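Questions we keep getting about the grippers, the folding arms and the hours. Written by the floor reps at the Grastska linen and garment plant, and kept separate from the FAQ that management posts on the intranet. Theirs is shorter and more cheerful. Last changed in June.

## The basics

**What is being automated?**

Sorting and folding of mixed soft goods, meaning anything that isn't a flat sheet or a standard towel. Flatwork has gone through the ironer and the mechanical folder for years and none of that changes. The new project covers the stuff that still goes through hands: patterned covers, gowns, kids' bedding, odd sizes, customer returns.

The arms come from Jivine. The software that tells them what to do is from a separate company, Esfahani. If something goes wrong, expect each to mention the other.

**When do the arms arrive?**

We've been given three different answers. The latest is "after the collection phase," and the collection phase ends when Esfahani says it has enough. Ask what "enough" means and you'll hear 1000 good folds per item type. Ask who decides which folds are good and it gets vague.

**Why are people on tables 3 and 4 folding with a gripper in their hand?**

Because that's how the arms get taught. You work the hand-held gripper, its camera records what the jaws do, and the recordings go to Esfahani. The arm is later fitted with jaws of the same kind, so the idea is that it can copy what you did.

It is slower than folding by hand. Everyone who has tried it says so, and the first week is hard on the thumb.

## Working with the gripper

**Do I have to do it?**

No. Gripper work is by sign-up, and that's in writing. If a lead puts you on it without asking, tell a rep the same day. Saying no can't be used in your review. We asked for that sentence and got it, so please use it.

**Does gripper time count against my rate?**

It's not supposed to. The normal rate is suspended while you're signed in at a collection table. In practice a couple of people found their weekly average had dropped anyway, because the system logged them as folding by hand at a very poor speed. Those were fixed, but only after they complained. Check your own numbers.

**How long is a session?**

60 minutes at most, then you swap off. There's no rule against a shorter one. If your wrist hurts, stop, and write it in the book by the first aid cabinet even if it feels like nothing.

**What does the camera pick up?**

Mostly cloth, close up, and a lot of it smeared from moving fast. 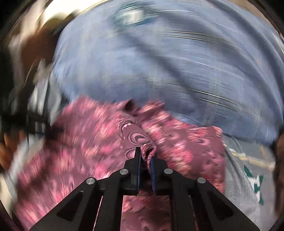 *Gripper holding a pinch of pink patterned fabric, with light-blue cloth behind it.*

We asked for this view to be included because people had very different ideas of what was being filmed. The lens sits behind the jaws and looks where they look. It doesn't follow you around the room, but it will catch whatever is past the table if you swing it up, and that can include a coworker. So keep it pointed down when you walk, and put it on the hook during breaks. We've asked for a lens cap. We're still asking.

**Is sound recorded?**

We were told no. We asked for that in writing too and haven't received it. Until we do, talk near the gripper the way you'd talk near a supervisor.

**Can the recordings be used for discipline?**

The agreement says they're for training the machine and nothing else. It also says the company may review them "for quality." We think that word is doing too much and have asked for it to be narrowed. If anybody from management ever brings up something seen in a recording, we want to hear about it.

## Jobs and pay

**Are jobs going to be cut?**

The official line is that no one will be laid off "as a direct result" of the project. Read it slowly. It doesn't cover temps whose contracts run out, and it doesn't cover people who leave and aren't replaced. It also has no end date, which could be good or bad.

We don't know how many positions will exist in the soft goods room two years from now. We don't think management knows either. What we object to is slides that suggest they do.

**What happened at Rovina?**

Rovina is the sister plant and it started earlier than we did. We've talked to the reps there. The arms fold pillowcases well enough. On anything with ruffles, ties or a slippery lining, someone has to stand by and pull the piece out when it bunches, and that someone is doing two jobs: tending the machine and folding what it rejects. The title changed to "cell attendant." The pay grade stayed the same for most of a year.

So when we're told the arms will "take away the boring part," our question is who gets the leftover part, and at what grade.

**Is there extra pay for collection work?**

Yes, a bonus after your first 1000 accepted folds, paid once. Folds rejected by Esfahani don't count, and you aren't told which ones were rejected or why. Keep your own tally on paper. We'd prefer a plain hourly premium — no tally, no rejections, no arguing — and that's on the list for the next meeting.

**I've been folding for twenty years. Are they getting my skill for a one-time bonus?**

We don't have a better answer than yes, pretty much. Some members think nobody should sign up until there's a better deal. Others want the bonus, or are curious, and have said the tool is kind of fun once it clicks. We represent both and we aren't going to tell you which to be.

## Is there anything good about it?

A few things. The bottom-of-the-cart lifting should go away if the arm cell gets the tilting carts that were promised with it. The repeated reaching on the late shift has hurt people, and we'd be glad to see less of it. We also got new mats and better lights at the collection tables, which we'd been requesting for a long time before anyone wanted a clear picture of a pillowcase.

We were shown a figure of more than 1000 pieces a shift per arm. Rovina's reps laughed when we read it to them. We've requested the actual logs from there.

## Where do I ask something that isn't on this page?

Catch a rep at shift change, or put a note in the gray box outside the break room. Notes don't need a name. The company also has a feedback form on the intranet, and it asks for your badge number on the second screen.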